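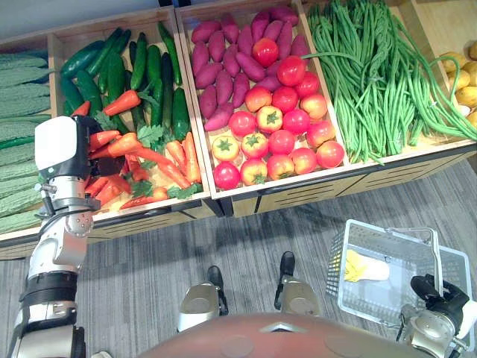
I have strong feelings about produce crates, and I'd like to get them down before someone talks me out of them.

My qualifications are thin. I worked two summers at a grocery called Banora, in a building that went up in 1960 and had not been dusted with any conviction in the years between. I was hired to run the register. On my first morning Delphine Crenshaw, who had charge of produce and possibly of the weather, looked at my shoes and sent me to the vegetables. I stayed there until September of the following year.

What I learned is that a wooden crate is a liar, and we love it for this. Put carrots in a plastic bin under a fluorescent tube and they are a chore. Tip the same carrots into a slatted box on a low stand, let the green tops flop over, and people who have not cooked since the holidays will buy two bunches and talk about soup. I have done it myself. I have owned a bag of carrots so long it moved apartments with me.

Delphine's rule was one vegetable to a crate. I believed in this rule the way you believe in things at nineteen. Then I moved, and started shopping at a place run by Jintana Ongart, who puts whatever she likes next to whatever she likes, and my whole system fell over. Carrots in front of cucumbers in the same box! It looked wonderful. The orange does something to the green. The trouble comes around four in the afternoon, when customers have been through it and there's a carrot lying across the cucumbers like it fainted there, and somebody has to decide whether that's charm or a mess.

I say mess. Jintana says leave it.

Let me say a word for the bitter melon, which gets no help from anyone. It's long and pale and covered in bumps and ridges, and the first time I had to stack some I handled them like they might be somebody's pet. They do stack, though. Lay them flat on their sides and the ridges grip each other and the pile holds. Cucumbers won't do this. Cucumbers want to be on the floor. You build a nice slope of cucumbers and turn your back to get the sweet potatoes and you hear it, that soft double thump, and now you're on your knees on the carpet with your arm under a stand.

And a cucumber will always get in with the melons. I don't know how. I used to blame customers, then I blamed my coworker Theerawat Sangkhawat, and for one bad week I blamed myself. You find it tucked in at the side, darker than everything near it, hoping not to be asked.

Purple sweet potatoes are the easy ones. They go toward the back, they look like rocks, they can be treated like rocks. If you have to put two things in a crate, put the sweet potatoes behind and the thing you're worried about in front, where you can keep an eye on it. This is the one piece of professional advice in this post, so please enjoy it.

I tried all of this at home, by the way. I bought a crate from a secondhand place called Gakton for 14 dollars, which Ewurabena pointed out is more than I'd spent on vegetables that month. I set it on the kitchen counter on a little stand. I arranged four cucumbers and some carrots with the tops on. It looked like a farm stand for mice. A crate needs bulk. You can't heap four cucumbers, you can only put them down. Within a couple of days the tops had gone limp and the cat was sleeping on the rest, so the vegetables went back in the fridge drawer, and the crate now holds chargers, takeout menus and a flashlight that doesn't work.

Ewurabena says it looks very rustic.

A couple of things I still can't settle, if anyone has worked produce and wants to weigh in. Tops on or tops off for carrots? Delphine was tops on, always, and she'd pull the sad ones by hand before opening. Theerawat twisted them all off and said the leaves drink the carrot, and I have never looked up whether he was right, since I'd have to tell him. And do you tilt the crate? I've seen people prop up the back so it all faces the aisle. It's handsome until the first customer wants the one on the bottom, and there is always a customer who wants the one on the bottom. Ours was a man who came in at opening and went through 28 cucumbers to buy one. He'd hold it up and look down the length of it as if he was checking a pool cue.

I do that now too. Jintana has noticed. She hasn't said anything, but last time she came over and stood next to the carrots until I'd picked.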